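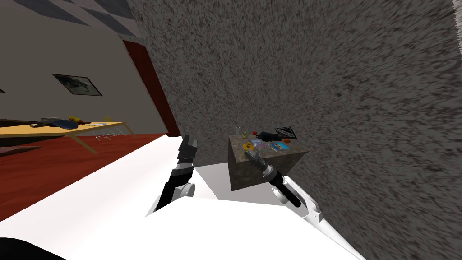
Simulationsdaten zur Bedarfsplanung, Projekt Plinier

README, Stand Dezember
Ansprechperson: Yayra Abugri

Zweck

Dieser Ordner enthält die simulierten Läufe, mit denen wir den Kaufantrag für einen zweiarmigen Roboter vorbereiten. Der Antrag geht an die Abteilung Beschaffung. Die Daten sollen bei folgender Frage helfen: Welche Greifer und wie viel Rechenleistung müssen wir bestellen, bevor das Gerät selber im Labor steht?

Die Läufe sind nicht für das Training eines fertigen Produkts gedacht. Wer sie trotzdem dafür verwenden will, soll mir bitte vorher schreiben.

Inhalt

338 Episoden, alle gerendert, keine Aufnahmen von echter Hardware. Der Roboter ist weiss und hat zwei Arme mit je einem Greifer. Die Aufgabe ist immer von derselben Art: kleine Gegenstände auf einer vollen Ablage erreichen, zum Beispiel einen roten Ball, eine kleine Flasche aus klarem Glas oder ein blaues Buch oder Heft. Die Ansicht kommt vom Roboter und kann stark schräg liegen. Bitte die Bilder nicht automatisch gerade drehen, sonst passen die Posen in den Begleitdateien nicht mehr.

Ordner

laeufe: die Episoden, eine Datei pro Lauf
posen: Gelenkwinkel und Kameralage
kosten: Tabelle mit den Angeboten, nur intern
notizen: meine Bemerkungen zu einzelnen Läufen, teilweise auf Englisch

Varianten für den Einkauf

Wir vergleichen drei Angebote. Akunik liefert Arme und Greifer zusammen, die Wartung ist im Preis für zwei Jahre enthalten. Urrutia verkauft nur die Arme, die Greifer muss man separat bestellen. Sollidine bietet Miete an, mit einer Mindestdauer von vier Monaten. Für die Miete fehlt noch die Bestätigung, ob die Versicherung inbegriffen ist.

Im Budget sind bis jetzt nicht berücksichtigt: Ersatzfinger, Transport, Schutzzaun und die Schulung des Personals. Die Ersatzfinger sollten wir unbedingt in den ersten Antrag nehmen, eine Nachbestellung läuft bei uns über ein neues Verfahren.

Bekannte Einschränkungen

Die Reibung ist in der Simulation einfach modelliert. Glas und Papier verhalten sich darum wahrscheinlich zu gutmütig. Aussagen über die nötige Greifkraft darf man aus diesen Daten nicht direkt ableiten, für die Reichweite und den Platzbedarf sind sie besser geeignet. Auch der Stromverbrauch ist nicht simuliert.

Änderungen

Die Spalte „Lieferzeit“ in der Kostentabelle ist neu. Die Werte von Urrutia sind noch offen, ich trage sie nach dem Telefonat am Dienstag ein.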